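Tesbridge Community Building — Fire and General Safety Inspection
Date of inspection: April 13, 2018
Inspector: Nhàn Triệu
Accompanied by: Lionel Delaunay, building office

Items are marked S (satisfactory), A (action required) or N (not inspected). Comments are entered only where the inspector considered them necessary.

**Exits and corridors**

- [x] Exit doors open fully from the inside — S
- [x] Exit signs lit — S
- [ ] Corridors clear to full width — A. Folding chairs stored outside Room 12 are to be moved to the basement.
- [x] Stair handrails secure — S. The loose bracket noted at the last inspection has been replaced.

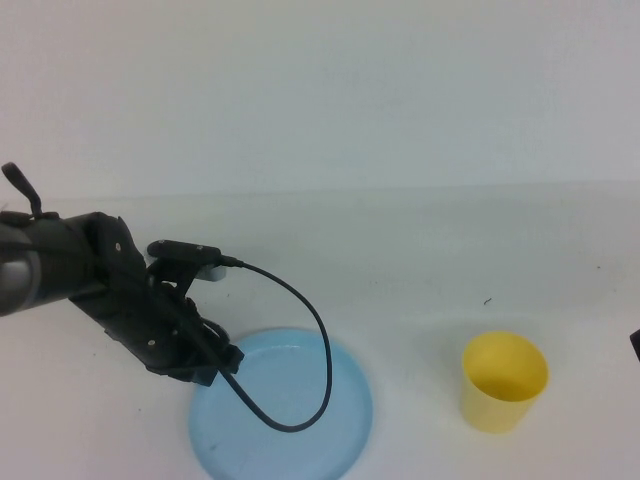

**Room 10: Furniture and Surfaces**

- [x] Tables stable and level — S
- [x] White tabletop free of sharp edges — S
- [ ] Shelving fixed to wall — A. The tall unit beside the door has one fixing only. Nothing is to be stored on the top shelf until a second is fitted.
- [x] Floor covering flat at thresholds — S

**Fire equipment**

- [x] Extinguishers in place and within service date — S
- [ ] Alarm call points tested — A. The call point on the second floor was slow to register. Rutkowska has been asked to attend within 15 days.
- [x] Assembly point sign legible from the parking lot — S
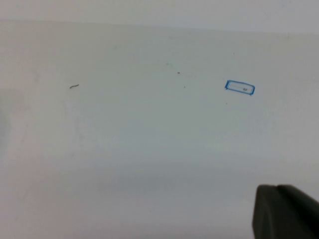

**Electrical and Heating**

- [x] Outlet covers intact — S
- [ ] Boiler room — N. The key was not available. Nga Khúc will arrange access before the June inspection.
- [x] Emergency lighting, monthly test log — S. Entries are complete, but initials should be legible.

Actions are to be reported in writing to the building office, extension 207.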